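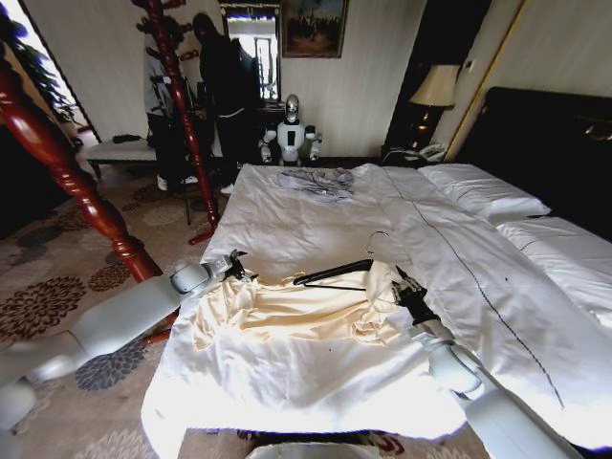
Garment and hanger task, bedroom site. Both grippers are on the fabric and the hanger is lying on top.

Bridthorpe garment handling set: frequently asked questions

Last updated 2 April 2026

What is in the set?

2744 recorded episodes of a two-armed robot handling clothes and hangers on beds, tables and rails. Each episode has the head camera video, the joint positions of both arms, the gripper openings and a one-line written instruction. Episodes were recorded at 3 sites: Udach, Direro and Savchuk.

How were the movements produced?

By teleoperation. An operator moves a pair of leader arms and the robot's arms follow. No part of any episode is scripted or played back.

What counts as one episode?

One attempt at one instruction, from the first arm movement until the operator presses the stop pedal. Set-up and resetting are trimmed out. If an operator drops the hanger and picks it up again without pressing the pedal, that is still one episode.

Are failed attempts included?

Yes. They carry the label "fail" or "partial" in the outcome field. We suggest leaving out "fail" for plain imitation training and keeping it if you are training a success classifier. "Partial" mostly means that the garment ended up on the hanger with one shoulder off.

Why satin?

Shiny fabric slides on itself and its highlights move as it creases. Models trained only on our early cotton episodes tended to close the gripper short of the edge. The satin episodes were added in June to cover this. They are tagged by fabric, so you can hold them out as a test group.

Why are the rooms not cleared first?

Rooms are left furnished on purpose. Lamps, mirrors, patterned carpet and people in the background all turn up where a robot of this kind would be used. A model that has only seen a bare bench learns to rely on the bare bench. Operators clear only what the arms could hit.

The mirror in some bedroom episodes shows a bright window. Is that a problem?

It can be. Exposure shifts when the head turns towards it. We have left the video uncorrected - the exposure value is stored with every image if you want to adjust for it yourself.

What is the recording rate?

Video and joint readings are both stored at 30 per second and share one clock. Gripper force is not recorded.

How many episodes do I need to fine-tune a model?

For a single garment type on a single surface, start with 1000 and check the results before adding more. Mixing sites helped us more than adding episodes from the same site.

Can I add my own episodes?

Yes, if they use the same joint order and the same outcome labels. Run the format checker before uploading. The usual reasons for rejection are a missing instruction line and left and right arms swapped.

Do the instructions follow a fixed wording?

No. Operators wrote them freely. Spelling mistakes have been corrected but the phrasing has been kept, so "put the top on the hanger" and "hang this up" may describe the same task.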